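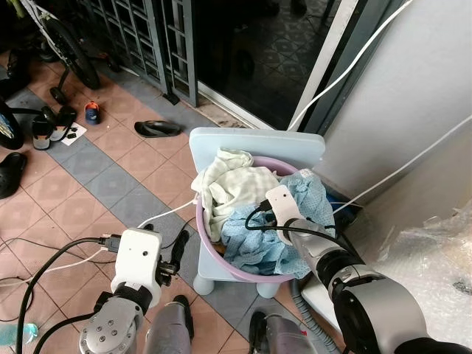

Cloths in the basin, basin on the stool, stool on the tiles.

The author of the laundry column in the Zarkcombe community newsletter has been writing it for long enough to have lost several arguments about pegs. She agreed to be interviewed on the condition that we leave her name off, as she always does in print, and that we meet after the morning wash.

Her subject, broadly, is what happens to clothes between the machine and the line. It is a small subject. She has squeezed 2,462 subscribers out of it.

"People will read anything about their own washing," she says. "They won't read about yours. The trick is to make them think it's theirs."

Her first conviction is that a basin beats a basket. The old cane basket she inherited was handsome and shed bits into the socks. A round plastic basin holds water when you want to soak something, carries the wet load when you don't, and can be rinsed under the garden tap. She bought her current favourite at Macedo, the hardware place on the Ponthorpe road, and has no kind words for the lid it came with.

Her second conviction is the stool. She puts the basin on a low plastic one, a child's size or near enough, and has done so ever since her back gave her a talking-to one May.

"I bent down for a pillowcase and stayed there," she says. "I had a good long look at the floor. It needed mopping."

The stool gets the load off the ground, and it keeps a trailing sleeve from wiping up whatever the shoes brought in. She admits it is too low for anyone tall, and that her advice to tall people is to find a taller stool, which she considers the end of the matter. Mail on the topic has run to more than 300 letters. She has kept them all in a drawer and answered, by her own estimate, the polite ones. 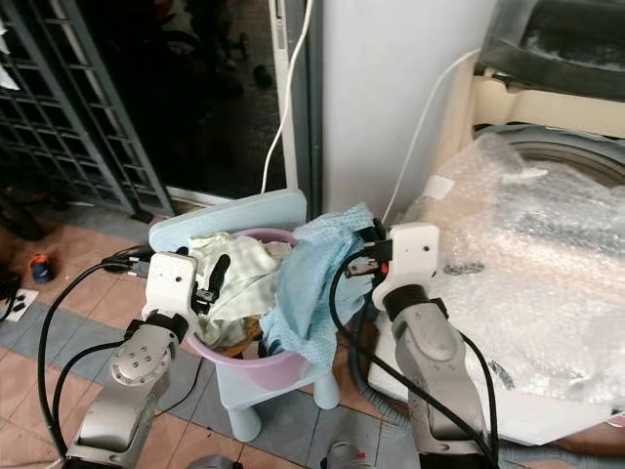

One reader in Ponthorpe wrote that a stool was a luxury for people with spare furniture, and that an upturned milk crate had served her family perfectly well through three children and a flood. The columnist printed the letter in full, then replied that a crate leaves waffle marks on anything it touches, the knees included.

She is softer on the question of sorting. Years ago she recommended separate loads for whites, lights, brights, darks and "regrets", and the column ran to 1,760 words. Now she washes the pale things together and checks the pockets twice.

"I used to have a system," she says. "Then I had a look at the water bill."

Textured fabric gets more of her attention. Anything with a dimpled or dotted weave, she says, wants a good shake before it goes up and no iron afterwards. Ironing it flat is a waste of the price you paid for the bumps. Plain cotton she folds straight off the line, standing up, with the basin beside her to catch the finished pile. She knows there are people who carry everything indoors and tip it on the bed. She was one of them, and slept on the edge of the mattress for a week at a time. 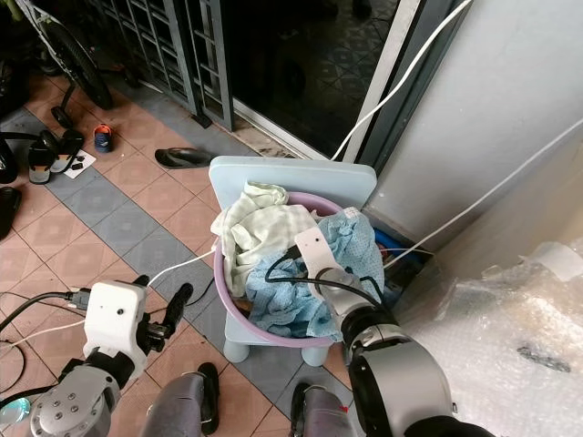
A lilac rim and a powder-blue stool, out on the tiled porch.

Porches, she says, are underrated. A laundry room is usually the worst-lit room in the house, while a porch has daylight to show up a stain and a hard floor that doesn't mind drips. Her own is tiled, and she sweeps it before every load – or says she does, with a glance at the door.

The Zarkcombe newsletter once offered her a sponsor, a firm called Plalletti that makes folding airers. They sent her one to try. It folded, she reports, mostly while in use. She returned it with a note, and the column stayed unsponsored.

She has 225 columns behind her and one half-written on fitted sheets, which she has been putting off since autumn. I ask how she folds hers.

"Into a ball," she says. "Then I shut the cupboard quickly."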